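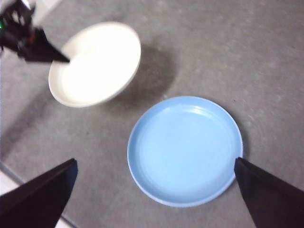

18 November 2024
By Randa Issa

The Urkcombe Concertina Band rehearses in the upstairs room of the old feed store in Kemville, and the stairs are steep enough that the bass concertina stays up there all week. The other instruments go home with their players. Most are small enough to ride on a passenger seat, and one goes back and forth in a bowling bag.

Concertina bands were common in northern English mill towns before the First World War. They played brass band music, marches and hymn tunes and selections from operas, on squeezeboxes of different sizes. A few players from Kemville heard an old recording of one and wanted to try it. They took their name from the road the feed store stands on.

The band has 37 pieces in its book. Very few of them were written for concertina. The arrangements are made by Nell De Bruijn, who taught middle school orchestra for most of her working life and plays the baritone part herself. She usually starts from a piano score. The melody goes to the trebles, the inner voices are split between the tenors, and she keeps the baritone line simple so that she can conduct with her head.

"A concertina can hold a note as long as you have bellows left," De Bruijn says. "Then you have to turn around. If everyone turns around in the same place, you hear a hole in the music."

A good part of each rehearsal goes to this problem. Players mark their bellows changes in pencil, and the marks get erased and moved. On the night I visited, the band spent half an hour on the last page of a slow waltz called "Nultness," trying to get the tenors to change one beat after the trebles. They got it, lost it, and went on to a polka.

"Nultness" is De Bruijn's own tune. It has 3 sections, the last in a minor key, and it ends on a low chord that only the bass can fill out. The bass concertina plays its notes in one direction of the bellows and simply takes in air in the other, so the player has to plan every phrase. It also takes a lot of air. Paul, who plays it, rests it on both knees and says he sleeps well after rehearsal.

The rest of the repertoire is mixed. There are Victorian parlor songs, some Sousa, a set of Danish dances, and two ragtime numbers that the younger players asked for. The rags are harder than they look on the page. The English concertina puts neighboring notes of the scale on opposite hands, so a fast run means the hands trade off all the way up. A player who learned on the Anglo system, where each button gives one note on the push and another on the pull, has to start over.

Repairs are a steady concern. Many of the instruments are old, and damp weather swells the wood and makes the reeds slow to speak. In October a treble lost its high G in the middle of a library concert. Its player took the end off at intermission, found a bit of lint under the reed, and was back in her seat for the second half.

The band recorded its first album over 2 days in a church outside Kemville. The microphones picked up a good deal of button noise, a light clicking under the quiet passages, and the engineer offered to reduce it. De Bruijn asked him to leave it alone. The album has 6 tracks, with "Nultness" at the end, and is sold at concerts from a card table near the door.

New players are welcome if they can read music. The band owns a spare tenor that it lends out, and beginners usually sit next to De Bruijn until they know the marches. The winter program is mostly carols, in arrangements the band has played before, plus one new setting of a hymn that was still missing its second tenor part when I left.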